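Open day, Graneck hall, slot 2. Speaker notes, G. Pagano

Start when the doors close. Safety line first: stay behind the yellow tape, cell stops if the light curtain is broken.

Who we are, one sentence. Zeditz builds rework cells for used desktop computers. Lucyna Dudek runs the cell today and takes questions on the controller.

Task for the demo: CPU placement in a desktop board, board left in its chassis. Cables stay where they are. Visitors from Travinura asked for this in February; their boards arrive the same way.

Sequence: locate socket, confirm bracket is open, pick CPU from tray, align, lower, release. Cycle time 34 seconds. Say that a trained person is faster.

Numbers, if asked: 403 placements logged before today, 29 stopped by the force limit. Most stops came from a small rotation error at the pick.

Point at the monitor during the approach. Wrist view, same feed the alignment step uses.
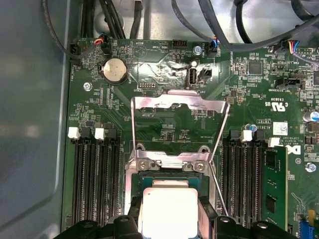 Pause above the socket is deliberate. The controller compares chip edges with socket edges, corrects, then descends at 40 percent speed. No push at the bottom. The bracket applies the load later.

If it faults: Lucyna resets, I go to the gripper finger slide.

Questions, five minutes. Price questions go to the Magalhães desk by the entrance.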